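What We Changed After the First Try

My first plan was to test the puzzles on a rug, all of them at once, and that was a mess. Pieces from one board ended up with another and I spent most of April matching them back up (Kinga Farkas, my project partner, was very patient about this!). So for round two at the Lastham playroom we used a table with a dark top and put out one board at a time.

The question stayed the same: when a kid has shapes and numbers mixed together, which do they reach for first? We ran 26 short sessions and I wrote down the first piece picked up in each. Kinga kept the clock. I also had a column for "talks to the puzzle," which got way more use than I expected.

Hearts were a big favorite. Numbers got turned every which way before anybody tried to fit them, and the fish with a number on it got carried off a lot, usually to be shown to a parent. I counted that as a pick, but Kinga thinks it should be its own category, and she may be right.

One thing I'd do differently is the mixing. I just kind of spread the pieces out by hand each time, so some kids had the numbers closer to them than others did. Next time I want a layout drawn on paper first. I'd also like more than 100 picks before I make any kind of chart, because what I have now is pretty thin.

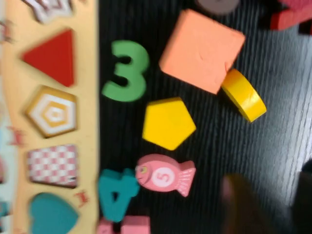 Fig. 1. Shapes and numbers mixed beside the board, with the fish (number 5) among them.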